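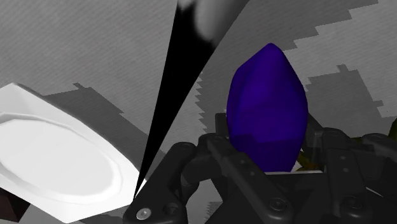 4. Grip comfort and the shape of small handheld goods

Search this journal
Enter keywords
Reading time: 8 min

Section 3 dealt with weight. We turn now to shape, and to the question of whether older adults prefer to hold an object that narrows toward one end or one of even width. Earlier work on jar lids and pill bottles gives some guidance, but those studies measured turning force. Our participants turned nothing. They picked each item up, held it for as long as they liked, and put it down again.

4.1 Participants and items

The group was made up of 69 adults living in Deltwood, all over the age of 65 and all still doing their own cooking. Of these, 56 finished both visits. The other 13 missed the second visit, mostly for reasons of travel in July, and their first-visit scores are left out of the tables below. A check with their scores put back in gave the same order of preference.

The items were turned from maple by Tomás Seixas at his shop in Gerkley and sanded to the same finish. There were five shapes: a ball, a cylinder, a cube with softened edges, an egg, and a long oval pointed at both ends. Each came in three sizes. Figure 4 shows an upright egg-shaped form, dark blue, held in a jointed hand. The maple items were left unpainted, as pilot visits suggested that color changed how heavy people thought an item was.

Figure 4. Rendered view of an egg-shaped object in a hand, narrow end up, with a tilted white plate to the left.

4.2 Procedure

Visits took place in the participant's own kitchen and began at 10 a.m. where this could be arranged. Items were set out on a folded towel in an order drawn by lot. Participants were asked to pick up each one with the hand they would use to lift a cup, and to give it a comfort score from one (unpleasant) to seven (very pleasant). No time limit was set. After scoring, they were asked to say in a few words what they had liked or disliked, and these remarks were written down as spoken.

The second visit followed two weeks later, with the items in a new order. We used the Trandis comfort sheet on both visits, with one change: the line about "slipping" was split into two, one for slipping out of the top of the hand and one for slipping out of the bottom. Participants in the pilot had treated these as separate complaints, and we came to agree with them.

4.3 Results

The egg scored highest in the small and middle sizes. In the large size it fell behind the cylinder, which people with smaller hands said they could still close their fingers around. The cube came last in every size. Two participants said they liked its flat faces because it would not roll off a counter — a fair point, though not one the sheet was built to record.

Scores for the long oval varied more than for any other shape. Almost 41 percent of participants gave it one of the two highest scores in the middle size, while a smaller group disliked it strongly and said that the point dug into the palm. This split did not follow age or sex. It did follow reported soreness at the base of the thumb, and participants with that complaint marked the long oval down by more than a full point on average.

Holding the egg with its wide end low in the palm was the more common choice. Few people turned it over once they had it, and those who did usually turned it back. Remarks on the egg were short: "sits well," "like a lemon," "I know where it is." Remarks on the cube were longer.

4.4 Discussion

The findings agree in part with those from the Skála survey of kitchen tools, which drew on 3,000 mailed replies and also found a liking for handles with a swelling in the middle. That survey asked people to remember how their tools felt, and memory may favor whatever tool is used most often. Our scores were given with the item in hand. That the two agree on the swelling is encouraging, but the survey did not include anything egg-shaped, so the comparison stops there.

Size matters more than we had planned for. A shape that pleased people at one size lost its lead at the next, and a maker who picks a shape from our middle-size results and then scales it up could end up with a poor product. We would suggest testing each size on its own.

Two limits should be noted. Maple is light, and a heavier material might change the order. The items also had no task attached to them. A salt shaker has to be tipped and a knob has to be pulled, and comfort at rest may say little about either. Section 5 takes up the first of these limits with a smaller set of weighted items.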